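From: Dennis Tunstall
To: shopfloor-list
Date: April 19, 2022
Subject: Re: [shopfloor] Are we there yet? (clearing and wiping down)

Ville Koskela wrote:

> I came back from the Trevham open day more hopeful than I went.
> Two arms, ordinary grippers, ordinary kitchen stuff on a table.
> Kragh are saying a bench that clears itself at the end of a shift
> is a matter of a few years. You run a packing room, Dennis. Would
> you take one if it were offered? And if not, what would it have to
> do first?

Ville,

No, and I'll try to be fair about it.

I've been on this list long enough to have read "a few years" more than once, and the chore it's attached to keeps getting smaller. It used to be the whole kitchen. Then it was loading the dishwasher. Now it's picking things up off a table that somebody has already set out with plenty of space between them. I don't mind the small chore. What bothers me is that the estimate never moves.

Take the end-of-shift bench at Nillby. We have 11 packing stations. On a normal day each one ends up with tape ends, a cup or two, markers with the caps off, a spray bottle, a plate from somebody's lunch, and paper stuck to everything. One person clears all of them in 50 minutes and talks the whole time. She doesn't set anything up first. She picks up three things in one hand, wipes with the other, and shoves the stool out of the way with her hip.

Now compare what the arms get:

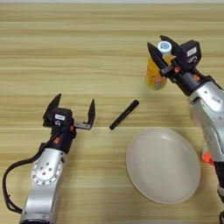 Bottle in the right gripper, left one empty, both times.

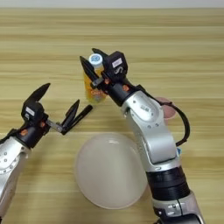
I will grant the grip. Getting two stiff fingers onto a bottle without batting it across the room is harder than people who have never tried it think, and I've watched our own Varkier case erector fail at easier things for most of October. It crushed 151 cartons before we found the bent guide. So I'm not sneering at the engineering.

But look at what the chore is made of. A bottle is the friendly part. It stands up, it's tall, there's something to close on. A flat plate on a flat table is another matter. You or I would slide it to the edge or get a fingernail under the rim. I'd like to see a pair of straight fingers do that fifty times running with gravy on it. A marker is thin and it rolls. And once you've got all of it off the table you still have to put each thing where it goes, and half of what goes wrong in my building is things being put in the wrong place by people who know better.

Then there's the second arm. Everyone draws these setups with two, and I understand why, but I want to know how much of the work the second one does. If one holds and the other waits, I've paid for two and got one.

You asked what it would have to do first. My list is short:

1. Clear 100 tables in a row that it didn't help lay out. Not the same table 100 times.
2. Drop something and deal with it without a person walking over.
3. Wipe the surface after, including under where the plate was.
4. Work next to somebody who is in a hurry and not looking at it.

I'd take number one by itself as a serious result. If Kragh have that, I'd be glad to see it, and I mean the full log with the failures left in. A video doesn't tell me much. Did they give you any run numbers at Trevham, or was it all talk over coffee?

On the household side I'm even less sure. At least my benches are all the same height and the lights are on. My kitchen at home has a drawer that only opens if you lift it, and I have trouble with that one myself.

Ask me again when somebody's got a trial going in a real packing room. I'll drive over and look, provided it isn't peak season.

Dennis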